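Fitting and Checking the Fingers on the Paper-Folding Cell
Workshop guidance, Skerkby Training Centre
Prepared by Anika Dvorak. Revised Mon 30 March.

This page sets out how the fingers of the Wurkus folding cell are to be inspected, replaced and tested. It applies to both arms. Staff who have not completed the cell induction must be accompanied by an authorised user.

Before starting

Bring both arms to the rest position using the pendant, then switch the cell to maintenance mode. Confirm that the amber lamp is lit. Isolate the gripper supply at the side panel and fit your own padlock. The arms remain powered unless the main isolator is also turned off, and work on the fingers must not begin until both have been done.

You will need the small hex key set, a lint-free cloth, a soft brush, the spare finger pair from the Dutex drawer and the cell logbook.

Removing the fingers

1. Support the finger with one hand and release the two mounting screws with the other. The screws are short and easily lost under the table.
2. Draw the finger straight off the carriage. Do not twist it.
3. Brush paper dust out of the pockets in the plastic. Compressed air is not permitted inside the cell.
4. Inspect the ribs for cracks, paying particular attention to the corners of the pockets. A cracked finger is to be scrapped, and its partner scrapped with it.
5. Wipe the gripping faces with a dry cloth. Solvents cloud the plastic and leave it slippery.

Fingers are replaced after 800 cycles on card and may be left in service for longer on light paper, provided that they pass inspection at every 500 cycles.

Refitting and closing test

Slide each new finger on to its carriage until it seats against the shoulder. Tighten the screws by hand, then by a further quarter turn. Remove your padlock, restore the supplies and run the closing routine at low speed. The tips should meet level, with neither standing proud of the other.

Load a sheet of light paper and run the triangular fold programme as far as the hold step. The fingers should grip the folded sheet at its lower edge, with the peak of the upright flap pointing away from them.

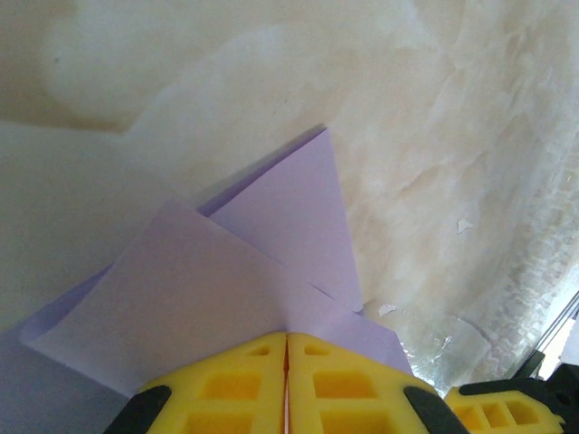
How firmly should the fingers hold the paper?

Firmly enough that a light pull by hand does not draw the sheet out, and no more. Begin with the force setting at 8 and raise it one step at a time. If the faces leave a mark on the paper, go back one step and repeat the test.

Carry out the hold test on each arm separately before running the two together. Should the sheet slip on one arm only, exchange the finger pairs between arms and try again. A fault that moves with the fingers lies in the fingers; a fault that stays with the arm should be reported to Uzma Chaudhry, and the cell left in maintenance mode.

Returning the cell to use

Clear all scraps from the work surface. Reset the cycle counter for the arm concerned and enter the new finger numbers in the logbook, together with the force setting. Run programme 127 once from start to finish with the guard closed before handing the cell back.

The next full service, including the carriages and cable runs, is due in September.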